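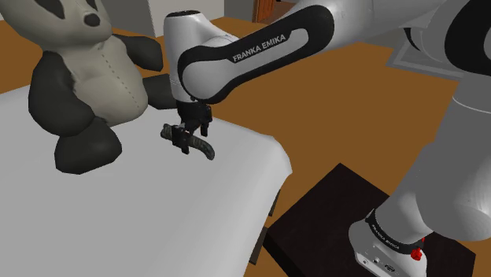
Home News Interviews Back issues Subscribe Contact

Recording grasps in simulation: a conversation with Jinlong Hao

06/12/2024
By Fotini Chrysikopoulos

Jinlong Hao runs data collection for Grullwood, a grasping project at Clirnell. His group records demonstrations in simulation: a person moves a controller, a rendered arm follows, and the joint positions, gripper state and camera views are written to disk. The recordings are used to train a policy that is given a short instruction and a set of images and must produce the motion itself. We spoke in November, shortly after the first full set had been closed.

I asked him first what one example consists of. "One example is one episode," he said. "It starts when the scene has settled and ends when the operator presses the end button. Everything between those two points is kept, including the pauses. We used to trim pauses. We stopped, since a trimmed episode has a jump in velocity at the cut and the model learns the jump."

The closed set contains 294 episodes spread over 17 object models. Hao considers this small and says the size was chosen on purpose. The group wanted to be able to replay every episode by hand before training anything large, and they did so, one person at a time, with a form to fill in. The form asks whether the object was grasped on the first closure, whether the fingers touched the table, and whether the object ended inside the marked region. A free text field at the bottom was meant to be optional. Most of the useful entries were in it.

"People wrote things like 'object turned in the fingers' or 'came in from the wrong end,'" he said. "We had no check box for either. There is one for each now."

Turning in the fingers is a problem with long, thin shapes in particular. A parallel gripper closes along one axis, and if the shape is curved, contact happens at two small patches that are rarely opposite each other. In the physics engine this appears as a slow roll, or as a sudden one if the friction value is low. Hao's operators were asked to close on the part of the object nearest its center of mass. With a bent shape, the center of mass can lie outside the body, and the instruction means little.

"We changed the wording to 'close where the body is straightest,'" he said. "That is something a person can judge by looking. They cannot judge a center of mass by looking, and we were wrong to ask."

The scenes are put together by Prostum, an in-house generator that takes a room, a work surface, an arm and a pool of objects and places them according to a seed. Some of the objects are there to be picked up. Others are there to take up space. Hao calls the second group occupiers, and he spends more time on them than on the first. An occupier may be larger than the arm's wrist and may stand on the surface directly beside the target. The operator has to route the arm past it, and a camera placed on the wrong side sees little else.

"If every table in your training data is tidy, the policy has learned that tables are tidy," he said. "Then you put one tall thing near the target and it drives the wrist straight into it. It had no reason to do otherwise. There was never a cost."

I asked whether contact with an occupier ends an episode. It does not. The contact is logged with its force and time, and the episode goes on. At training time a filter decides what to do with it. For the first runs the filter removed any episode with a contact above a set force. That took out 33 episodes, and the policy trained on the remainder performed worse near occupiers than the one trained on everything. Hao's reading is that the removed episodes were the ones in which operators worked closest to the obstacles, and that most of them also contained a good recovery.

"You throw away the bump and you throw away the backing off that follows it," he said. "The backing off was the part we needed. Now we mask the few steps before the contact and keep the rest."

The masking is done by Liang, the group's labeling tool, which also stores the written instruction for each episode. Instructions are written after the episode by someone other than the operator. This is slower. It was introduced when the group found that operators described what they had intended to do, and that the description and the recording sometimes disagreed. An operator who meant to set an object down on the left and dropped it in the middle would still write "left." A second person, with only the replay to go on, writes "middle."

Hao was careful to separate two kinds of failure in the recordings. In the first kind the operator fails: the fingers close on air, or the object falls. In the second kind the simulation fails. Objects sink a small distance into the surface, or jump when two collision shapes overlap at the start. The first kind is kept and labeled. The second kind is deleted, and the seed is put on a list so that the generator will not produce the same scene again.

"It takes practice to tell them apart in a replay," he said. "A real slip and a solver slip look alike at normal speed. We step through the contact forces. If the force on one finger goes to zero and comes back in a single step, that is the solver. A person's hand does not do that."

Much of our conversation was about cameras. Each scene is rendered from a fixed view, a wrist view and a third view whose position is drawn at random from a shell around the work surface. The third view is frequently poor. It may be close to an occupier, or have the arm's own forearm across most of the image. Hao said that he is regularly asked to constrain it, and that he declines.

"Someone is going to install this with one camera, on whatever bracket was free," he said. "Half the table will be out of view. I would like the model to have seen that before the customer shows it."

There is a limit. If the target cannot be seen in any of the three views at the start, the episode is dropped from training and kept for evaluation only. The check runs on the segmentation masks that the renderer produces along with the color images, and the threshold is a share of the target's full outline. He would not give the number. He did say that it had been set by looking at episodes in order of visibility and stopping at the point where two of his colleagues could no longer agree on what the object was.

Textures and lighting are varied less than I had expected. The floor, the walls and the surface finish are drawn from a small pool, and the shading is plain. Hao said the group had put its rendering budget into resolution at the fingertips and left the rooms simple. The plan is to re-render the same joint trajectories later with other materials, and the files are stored in a way that permits it: the state of every body at every step is saved, and images are treated as something that can be made again. Storage for the states is small. Storage for the images is where the cost lies, and the random view is the largest part of it, as it compresses badly when the arm passes close to the lens.

I asked about the arm itself. The group uses one arm model throughout the set, with a two-finger gripper and its base fixed to a platform next to the work surface. Hao described this as the main weakness of the data. A policy trained on it has seen one reach, one set of joint limits and one way of folding the elbow. A second arm is planned, with a shorter forearm, and he expects part of the current instructions to be unworkable for it, as the far corner of the surface will be out of range.

"We will record those anyway," he said. "The operator tries, cannot reach, and ends the episode. The label says 'out of reach.' A system should be able to stop trying, and at present ours has no examples of stopping."

He was less certain about operators. Five people recorded the set, and their episodes can be told apart by path shape alone. One of them lifts high and travels flat. Another stays low and goes around. A small classifier trained on wrist positions named the operator correctly in most held-out episodes. The group discussed setting a house style and decided against it for now. Averaging two styles can yield a path that belongs to neither and passes through the obstacle, and the model in use is meant to handle this by choosing one mode. Whether it does so reliably is under test.

The next set will be recorded with the same generator and a longer list of occupiers. The target is 301 episodes, a figure that comes from the number of approved seeds on hand. Hao intends to assign the seeds so that each operator records some scenes another operator has also recorded, and the form will get a new field for the side from which the fingers approach. The free text field stays. It is now required.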